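Home stores: the white stands are back in use

The two white stands with fabric baskets have come up from the basement and will live in the shared laundry room at Vanholm from February. They were bought with the rest of the Zimport order last year and have been in their boxes ever since. Nuria Bogale asked at the last residents' meeting whether we could put them out, and there were no objections.

Each stand is a tall pole on a wide base, with a cloth basket hung beside it. The basket is meant for light things such as socks, tea towels, pillowcases and whatever has been left in the drum by the last person. Wet bath towels should go in the plastic tubs under the window.

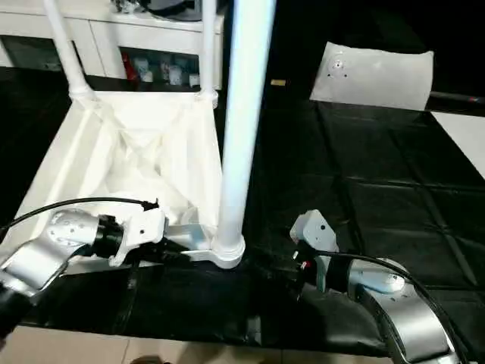

The cloth part can be taken off and washed at a low temperature. Please do not put it in the dryer. If you take one off to wash it, hang it back up the same day, or leave a note on the board with your flat number so that people know where it has gone.

Toon Brouwer has gone over the joints on both stands and asks that they be moved by the pole, with one hand low down near the base. Dragging them by the basket pulls the cloth out of shape. He has a few spare fittings in the drawer marked Thibodeau, next to the fuses.

If a stand rocks, check that it is standing flat before you tighten anything. The floor by the second dryer slopes towards the drain, and most things rock there.
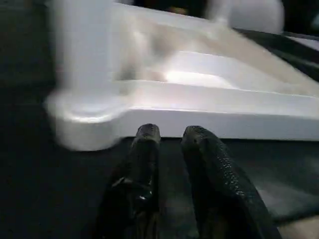

Where they will stand

One goes to the left of the door and the other between the sink and the folding table. Please keep the 8 hooks on the wall clear, as people still use them for coats and shopping bags.

Anything left in a basket for more than three weeks will go to the Pedano charity shop. Itzel Cuautle takes a bag down there every month and will put a list on the board beforehand. She already has a child's grey cardigan and a set of napkins waiting to be claimed. Ring at flat 403 if they are yours.
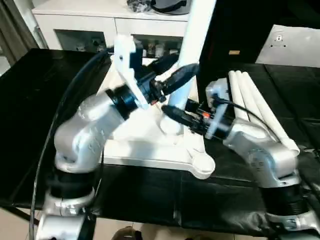
NOTICES

The key to the basement store is now kept with Perla Galindo. Stepan Sirko has the spare, and is in most evenings after seven.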